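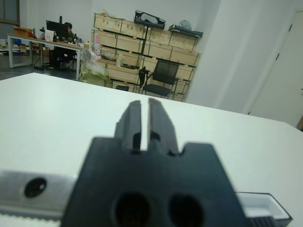 Quando a minha tia-avó morreu deixou-me uma caixa de sapatos cheia de receitas escritas à mão, e levei dois anos a ter coragem de a abrir. Não era luto. Era a letra dela. A tia escrevia como quem foge da polícia, e os números saíam-lhe todos primos uns dos outros: o 1 era um 7 com sono, o 7 era um 1 com ambições. Isto não tem grande importância numa carta de parabéns. Num pudim de ovos, tem.

Foi assim que descobri que se pode fazer um pudim com 7 gemas ou com uma. O de uma gema ficou na forma a tremer como um funcionário público em dia de inspecção e acabou por ir pelo ralo, sem precisar de ajuda. O de 7 comeu-se. A minha mulher disse que estava «parecido com o da tia», frase que em quinze anos de casamento aprendi a não investigar.

Mas eu queria falar de medidas, que foi o que me tirou o sono durante a Páscoa inteira. Na caixa não há gramas. Há chávenas, há colheres «das boas», há «um pires de farinha», há «açúcar que chegue» e há, numa receita de broas que parece ter sido ditada durante um terramoto, «a manteiga do costume». Qual costume? De quem? A tia viveu sozinha durante 33 anos e levou o costume com ela.

Telefonei ao Amândio Brandão, que foi pasteleiro e hoje cria galinhas e rancores, e li-lhe a receita em voz alta. Fez um silêncio comprido. Depois perguntou-me se a chávena era de chá ou almoçadeira, e eu, que tinha a chávena à frente, não soube responder. Era uma chávena. Tinha asa. O Amândio explicou-me que entre uma coisa e outra pode ir uma broa inteira e desligou para ir dar milho aos bichos.

Decidi então fazer as coisas como deve ser e comprei uma balança, uma Viltton, que pesa até ao grama e apaga-se sozinha quando percebe que estamos mesmo a precisar dela. O ritual é o seguinte: põe-se a taça, carrega-se na tara, vai-se buscar a farinha, volta-se, a balança morreu. Repete-se. O manual vem em onze línguas e em nenhuma delas pede desculpa.

A Evie Goodall, uma inglesa que mora no andar de cima e faz uns scones muito respeitáveis, achou isto tudo hilariante. Em casa dela é a mãe, a Beverley, quem guarda o caderno, e lá é tudo em onças, com uma ou outra medida que só faz sentido a quem tenha conhecido a rainha Vitória. «Há uma receita que leva manteiga do tamanho de uma noz», contou-me. Perguntei que noz. Ela ficou a pensar, e desde então cumprimenta-me nas escadas com menos alegria. 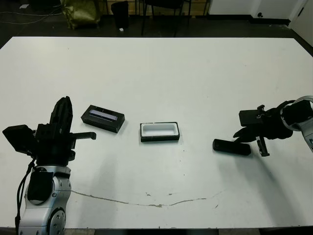 As receitas da tia têm outro defeito, que é o de nunca dizerem quanto espaço se deve deixar entre as broas no tabuleiro. «Afastadas», escreve ela, e sublinha duas vezes, como se eu tivesse por hábito amontoá-las. Afastadas quanto? A minha primeira fornada entrou com doze broas e saiu com uma, rectangular, que cortei à faca e servi como se fosse essa a ideia. Agora ponho poucas e com largueza, mais ou menos como aquelas três coisas pequenas e escuras que ali estão em fila, meio desalinhadas, no meio de uma mesa branca enorme. Até na cor se parecem com a minha segunda fornada. Gasta-se mais gás, é verdade, mas cada broa sai dona do seu destino.

À terceira correu melhor. Usei a almoçadeira, por palpite, e para a manteiga do costume fiquei-me por um quarto de pacote, que é o costume cá de casa e passa a ser o da receita. Apontei tudo numa folha limpa, em gramas, com os setes cortados ao meio como me ensinaram na primária. Escrevi também «afastadas: quatro dedos». Só depois reparei que tenho os dedos gordos e que daqui a cinquenta anos alguém há-de estar numa cozinha a amaldiçoar-me por isso.

Levei uma dúzia ao Amândio. Comeu duas de pé, encostado à capoeira, com a expressão de quem avalia um carro usado. Disse que lhes faltava erva-doce. Fui ver à receita e lá estava, no verso, atravessada na margem, ao lado de um número de telefone e da palavra «canalizador»: erva-doce, a que o coração pedir.

O meu pediu uma colher de sopa. Não façam isso. A cozinha cheirou a farmácia até quinta-feira e o gato foi dormir para a varanda.

Ainda faltam as filhós, o arroz-doce e uma coisa chamada «bolo da Lambert», que não sei se é pessoa, marca de forma ou nome de rua. Leva meio quilo de amêndoa e acaba a meio de uma frase: «e quando começar a querer pegar, tira-se logo e». Faltava-lhe papel. Se alguém souber o que se faz a seguir, a caixa de comentários é já aqui em baixo e eu tenho a amêndoa comprada.

Publicado em 14 de Maio de 2018
Arquivado em: Tachos e desgostos, Família
7 comentários | 33 partilhas
Contacto | Todos os direitos reservados | Voltar ao topo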